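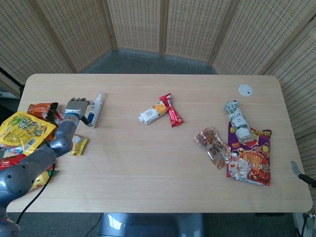 A gray multi-fingered hand beside a white spray bottle, with packaged snacks and a LUX bottle on the same table.

Titura Sets Equipment Budget and Purchasing Plan for Robotic Sorting of Mixed Household Goods

ISTARINE, 22 May 2025 – Titura, a distributor of packaged food and personal care products, today announced the equipment plan for the first stage of its automated sorting program at the Istarine returns center. The plan provides for 9 two-armed workstations, to be bought and installed in stages over 18 months, and sets the terms on which suppliers will be invited to bid.

The Istarine center handles returned and mis-shipped goods from 108 retail locations. Items arrive mixed: snack bags, drink cartons, bottles and small wrapped products often share a single tote. Sorting them is done by hand today, and the company expects manual sorting to remain in place on most lines throughout the first stage.

Titura began its review of equipment in April. The review covered arms, hands, tables, cabling, floor stands and replacement parts, and looked at the full cost of each station over its working life. Purchase price made up a smaller share of that cost than the company had assumed in earlier drafts of the budget. Replacement fingertips, cable sets and service visits will now be carried as separate budget lines.

Under the plan, funds will be released in three steps. The first covers two stations and a stock of spare parts. The second covers three more stations and will be released once the first two have each completed 600 hours of operation. The remaining four stations will be ordered in the final step, subject to a review of maintenance spending.

Bidders will be asked to quote for hands with several fingers as well as for simpler grippers. Soft bags, foil-wrapped sticks and bottles lying on their sides place different demands on a hand, and the company has not settled on one type for all stations. Quotes must list the hand, the arm and the control unit as separate items so that any one of them can be replaced during the life of the contract.

Yaman, the engineering firm retained by Titura for the project, will prepare the technical requirements and attend acceptance testing. Zidia will supply inventory software for the stations under an existing agreement, which is not affected by today's announcement.

Acceptance tests will use ordinary store products in their original packaging, laid flat or overlapping on a table. Packages with printing in more than one language will be included. Test goods will be bought by Titura and will not be disclosed to bidders in advance.

No positions at the Istarine center will be removed as part of the first stage. Staff assigned to the new stations will receive training from Yaman before each station enters service, and the cost of that training is included in the approved budget.

Bid documents are available on request from the Titura purchasing office. Suppliers that registered interest during the April review do not need to register again.

About Titura
Titura distributes packaged food, household and personal care products to independent and chain retailers. Its returns center is located in Istarine.

Media contact
Titura Corporate Communications, Istarine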